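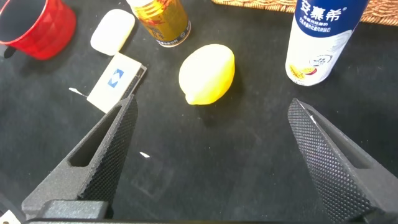 Jarmo Nurmi

Caderno de bancada, célula de arrumação, sala de Demville
2 mar 2021

Assunto: pedido de material para o segundo trimestre. O Kalevi precisa da lista fechada antes de abril e quer uma linha por artigo, com fornecedor, prazo e a consequência de não comprar. O tecto é de 3326 euros com IVA e portes. Não inclui horas de oficina.

Ponto de partida: a lista que a Saimi deixou na pasta partilhada. Retirei o que já existe em armazém e o que pertence ao orçamento do laboratório de visão. Ficam quatro blocos: dedos, câmaras de punho, cabos, objectos e superfície de mesa.

1. Dedos da pinça

O desgaste da face interior é o que mais nos custa em tempo. Com a textura nova, a tarefa do limão para o cesto fica em 98 % nos registos do Veikko. Com os dedos usados da série anterior desceu para 95 %, mesma política, mesma mesa. A diferença é pequena e a amostra dele não chega para a atribuir só à borracha. Mesmo assim, quando falha, falha sempre no fecho: o fruto roda, escapa para a frente e o operador tem de repor.

Opções:
a) pares de substituição da Vollomier, prontos a montar, face texturizada, furação igual à actual;
b) impressão interna, material nosso, tempo de máquina nosso;
c) manter o que há e trocar só a face de contacto com fita.

A opção c foi tentada em Janeiro. A fita levanta na ponta e altera a cota de fecho. Excluída.
A opção b sai mais barata em material, mas a impressora está ocupada com os suportes do Jenő até meados do mês que vem e a repetibilidade entre lotes nunca foi medida. Fica como reserva.
Proposta: opção a para os dois braços, mais um par de reserva. Prazo indicado pela Vollomier: três semanas. Pedir confirmação escrita da furação antes de encomendar; da última vez mudaram a posição do pino sem avisar e passámos uma tarde a limar.

Nota para a Saimi: a abertura lateral do dedo tem de continuar aberta. Houve uma sugestão de a preencher para ganhar rigidez. A flexão do dedo é o que nos deixa agarrar fruta e lata com a mesma força de fecho. Se preenchermos, voltamos a afinar tudo por objecto.

2. Câmaras de punho

Não há avarias abertas. Há um problema de exposição: com a luz da tarde, a parte de cima dos objectos claros satura e a segmentação perde o contorno. O sabonete e o limão são os piores casos. A Denden propõe um módulo com maior gama dinâmica, compatível com o mesmo suporte. O preço de dois módulos leva quase metade do tecto.

Antes de gastar isso, quero esgotar a via barata:
- exposição fixa em vez de automática, valor por definir com a luz de tecto ligada;
- estore na janela, que não entra neste orçamento (é despesa de instalações, falar com a Solberg, que tem o contrato do edifício);
- repetir a sequência do limão às mesmas horas e comparar.

Se depois disto a saturação continuar, o módulo da Denden passa para o pedido do terceiro trimestre. O Veikko não concorda e prefere comprar já um para teste. Registo a posição dele: um módulo só, montado no braço direito, permitiria comparar os dois lados na mesma sessão. É um argumento razoável. O meu contra-argumento é que os dois braços deixariam de ter imagem equivalente e os dados dessa sessão só serviriam para a comparação.

Decisão adiada para a reunião com o Kalevi. No orçamento ponho a linha do módulo como opcional, fora do total.
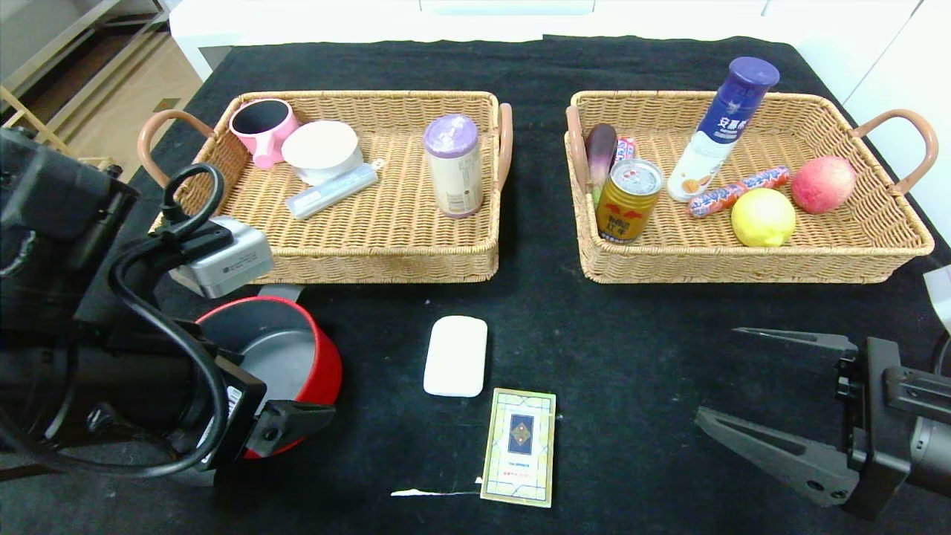

3. Cabos

Os cabos que acompanham o braço continuam a ser a primeira causa de paragem. O laço junto ao punho precisa de folga para a rotação completa, e essa folga prende em tudo o que tenha asa. Na disposição com os dois cestos lado a lado o risco aumenta quando o braço esquerdo trabalha por cima da asa exterior.

Comprar:
- cabo de câmara com ficha angular, comprimento médio (Denden);
- manga têxtil, rolo, para juntar alimentação e dados;
- abraçadeiras de velcro. As de plástico cortam a bainha, não voltar a usar.

Não comprar a calha articulada que vem na proposta da Solberg. É dimensionada para um braço industrial e pesa demasiado para o nosso punho. O Jenő fez as contas da carga útil na semana passada e a margem que sobra com a panela na pinça é curta demais para aceitar mais massa na ponta.

Verificar com ele se o suporte impresso que está a desenhar já prevê a manga. Se não previr, o diâmetro da manga tem de ser escolhido agora e não depois.

4. Objectos e superfície

O conjunto de objectos serve para a tarefa mas não está controlado. Os comestíveis são o problema. A fruta perde massa e muda de rigidez de semana para semana, e cada substituição traz um calibre diferente. A Saimi propõe réplicas em espuma. Sou contra para o treino e a favor para a calibração: réplica de limão e de maçã para afinar o fecho, fruta verdadeira para as sessões. A despesa é pequena nos dois casos.

Embalagens e latas: manter as que estão e guardar uma segunda unidade de cada, da mesma marca e do mesmo formato. A lata dourada e as garrafas com rótulo em chinês não se encontram na loja de Demville; a Saimi encomenda pela internet e o prazo é incerto. Fazer o pedido já, mesmo que o resto da lista atrase.

Cestos de vime: os actuais cumprem. As paredes cedem um pouco quando o braço empurra um objecto contra elas, e isso é aceitável. Pedir um terceiro igual para reserva, com o mesmo tipo de asa. Um cesto de asa diferente obriga a repetir as trajectórias de aproximação.

Superfície: a cobertura preta dá bom contraste com quase tudo, menos com a beringela. Acumula pó e fiapos claros, que aparecem como falsos positivos no detector de objectos pequenos. Rolo adesivo antes de cada sessão, entra como consumível. Os papéis soltos também contam: a limpeza da mesa passa a ser passo da lista de arranque, a assinar pelo operador.
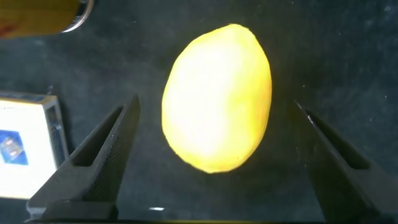

Fig. 3. Câmara de punho, pinça aberta, fruto amarelo sem contacto com os dedos.

5. Resumo para o Kalevi

Prioridade 1: dedos (Vollomier), cabo angular e manga (Denden e fornecedor habitual), objectos de reposição.
Prioridade 2: réplicas em espuma, cesto de reserva, consumíveis de limpeza.
Opcional, fora do total: um módulo de câmara Denden para teste comparativo.
Recusado: calha articulada Solberg.

Consequência de não comprar a prioridade 1: continuamos a trabalhar, com os dedos actuais até ao limite do desgaste e sem reserva. Uma rotura de cabo pára o braço até chegar outro. Para a prioridade 2 não há paragem, há só mais variação entre sessões e mais trabalho para quem trata os dados.

O total das prioridades 1 e 2 cabe no tecto com uma folga que prefiro não gastar. Se os portes da Vollomier subirem em relação ao orçamento anterior, é o par de reserva que sai primeiro.

Pendentes:
- Vollomier: confirmação escrita da furação e do pino (eu).
- Denden: preço do cabo angular em separado, sem kit (Veikko).
- Diâmetro da manga no suporte impresso (Jenő).
- Encomenda das latas e garrafas (Saimi).
- Exposição fixa: ensaio com a luz de tecto, anotar ganho e tempo no registo de sessão (Veikko e eu).
- Estore: pedir à Solberg um prazo, já que preço não dão sem visita.

Corrigir na folha: a coluna de portes está a somar IVA duas vezes na linha dos cabos.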